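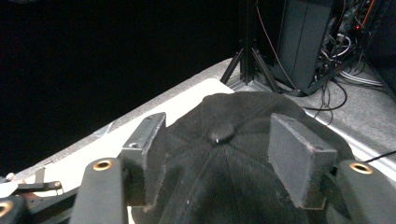
What do people do at a robot open day if they don't know the first thing about robots?

Mostly you pick things up and put them down again, and you get to ask as many questions as you like while you do it.

I had been meaning to go to one of these for ages, and on Saturday, March 16, 2024 I finally went, with Carmela Zabala driving and me in charge of directions, so of course we missed the turn twice. The place is called Cirkorum. It's a workshop that teaches robot arms to handle ordinary household stuff, clothes and bags mainly, and a couple of times a year they open the doors and let the rest of us have a go. There were 31 of us on the sign-in sheet by the time we got there, a good mix of ages, and one very serious boy with a notebook who asked better questions than I did.

Brian Sang did the welcome. He kept it short (bless him) and then went straight to the part I liked best, which was explaining that the arms learn by copying people. You hold a gripper in your hand, a thing with two padded fingers that open and close, and you do the job with it that you'd normally do with your own fingers. There's a camera on the gripper, so everything it sees gets saved along with how you moved it. Do the same little job over and over, get lots of different people to do it, and the arm has something to learn from. Carmela asked how many times was enough and Brian laughed and said he'd like to know that too. For the hat job they were aiming for 50 tries per person that month.

Now, I've been wearing hats all my life and I would have told you there was nothing to it. Try it with two fingers that don't bend! Soft things are the worst, it seems. A block stays the same shape whatever you do to it, but cloth gives when you squeeze it, so you think you've got hold and then you haven't. My first three goes I came in too low and pushed the thing along in front of me like a snowplow. Melaniia Kuzmenko was running my group and she is the most patient woman I've met in years. She told me to slow down, come in from above, and stop looking at my own hand. "Look where the fingers are going to be," she said, and I swear I got it on the next try and let out a whoop that made people turn around.

They call the training setup Jitham, by the way. I asked what it stood for and got three different answers from three different people, so I gave up. The real arm, the one that does things by itself, is called Pană, and that got its own slot after coffee.
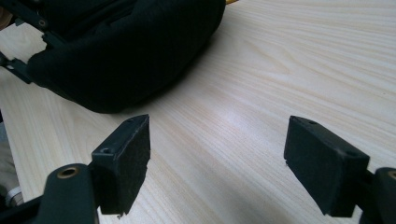 Opening the fingers wide enough before you go in was my other big lesson. I'm a cautious person and I kept the gap small, and then I'd bump the thing I was supposed to be grabbing. Carmela, who is not a cautious person, opened hers all the way every time and was done in half the time it took me. She was unbearable about it in the car. Melaniia said both kinds of people are useful to them, the careful ones and the quick ones, and I have decided to believe her.

Coffee was good, the cookies were better (ginger, homemade, I had more than my share), and I got talking with Lionel Birkett, who used to fix sewing machines and now comes in two mornings a week to do grips for them. He's up to 67 different items, he keeps a list in his jacket pocket. Socks are easy, he says, and anything with a drawstring is a pain. He thinks his years of feeding cloth under a needle help, and after watching him work I'd say so too. He barely seems to move and the job's done.

Then came Pană. We stood behind a line of tape on the floor and Abena Ayaaba started it up and talked us through. It's slower than I'd pictured. It goes over, stops for what feels like forever, comes down, and closes. Out of 20 tries it managed 13, and Abena wrote each one on the whiteboard, the misses too, which I respected. When it missed, it would sometimes close on nothing and carry that nothing very carefully to the other side of the table and set it down. The whole room groaned every time. When it got five in a row there was real clapping, and the boy with the notebook was jumping up and down.

I asked Abena what it was all for, and she said the first place they want to try it is a clothing repair and resale shop over in Altach, where somebody spends most of the day just sorting what comes in. Nothing is settled yet. She was quite plain that it's a long way from being any help to that somebody, and that getting things out of a heap is a much harder job than getting one thing off a table. I liked that she didn't try to sell it to us.

A few practical bits if you're thinking of going. Parking is around the back and fills up early. There are stairs at the front but a ramp at the side door, and you only need to ring. Wear sleeves you can push up. Kids are welcome if they come with a grown-up, and there's a smaller gripper for small hands, though you may have to wait for it.

The next one is in April and they hadn't picked the day when we left. Carmela has already said she's going back and wants to do bags next time. I've told her I'll come if someone else reads the map.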